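Recherche Tapez votre recherche OK

Valentin Masson – novembre

1/ Portes ouvertes chez Clutow, samedi. Démo de préhension en simulation, pince à deux doigts. Poste tenu par Wafula Minja.

2/ Objet du jour : une sphère. Contact quasi ponctuel, donc le centrage compte plus que l'effort de serrage.

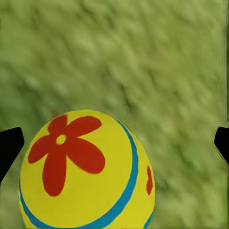
Vue simulée côté pince : balle jaune à fleur rouge, un peu plus près du doigt gauche.

3/ Base annoncée : 406 essais, 14 textures de sol. Presque 3 heures de calcul.

4/ Pas de chiffres sur le transfert au réel. Question posée, réponse attendue par mail.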